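Clarkaten and Jisley Share a Way to Teach Robots to Tidy Soft Things From Fast, Blurry Home Recordings

26/08/2026
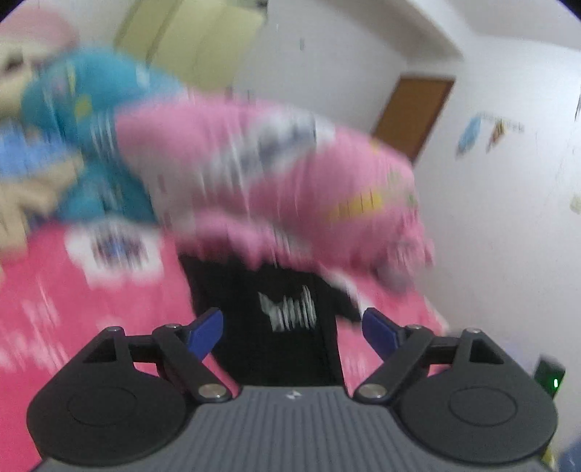 Cloth has always been the part of household robotics that makes grown engineers sigh, and Clarkaten has spent a good long while sighing along with everyone else. A mug keeps its shape when you pick it up. A shirt folds, slides, bunches and hides half of itself under the next thing, and a bedroom is usually full of items like that, all sharing the same few feet of space. In the recordings behind the new Floltix method, a person carries a gripper by hand through ordinary rooms and does ordinary tidying, and the camera rides along. When the hand swings quickly, a pink blanket and a plush toy smear into streaks while the ribs and pivot screws of the gripper stay perfectly crisp, and the black fabric with the white logo sits right there between the two dark blue finger tips. That difference between the sharp tool and the smeared room is what Floltix learns from.

Clarkaten, working together with the research group at Jisley, is releasing the method today along with a full written report, and we could not be happier to finally talk about it!

Most training pipelines throw blurry footage away. It is an understandable habit, and we had it too. The trouble is that people move fastest at the very moments that matter most with cloth: the tug that frees a sleeve, the lift that clears a pile, the swing over to wherever the thing is going. Take those moments out and a robot is left with a lot of calm, clear pictures of hands waiting around. Floltix keeps them in. It reads the direction and length of the streaks as a rough measure of how the tool was moving, checks that against the tool's own recorded motion, and uses whatever agrees.

The team gathered recordings in 13 homes, for a total of 176 hours of tidying, sorting and putting away. Nobody was asked to slow down or to clear the floor first (a few people did anyway, bless them). Two versions of the same robot policy were then trained, one on the usual cleaned-up footage and one with the fast moments left in. Each version was given 100 attempts at lifting a single chosen item out of a mixed pile of clothes, blankets and soft toys. The version trained with Floltix completed 20 more of those lifts than the other did, with the same arm, the same piles and the same time limit.

We would like to be plain about the rough edges as well. The method struggles when two fabrics of nearly the same color lie against each other, and it does very little for stiff objects, where the older approach was already doing fine. Dim rooms are hard. Long, thin items such as belts and scarves still tangle more than we would like, and the report gives them a chapter of their own.

The follow-up study will be run with Shimada, whose test apartment has proper closets, deep drawers and a truly generous supply of bedding. That work will look at putting things away once they have been picked up, beginning with blankets and moving on to clothes on hangers.

The report, the training code and a selection of the recordings are free for research and teaching use. Households taking part agreed in advance to which rooms could be shared, and anything outside those rooms has been removed.

About Clarkaten
Clarkaten develops learning methods for robots that work in homes, with a special fondness for laundry.

Press and research questions can be sent through the contact page on the Clarkaten website.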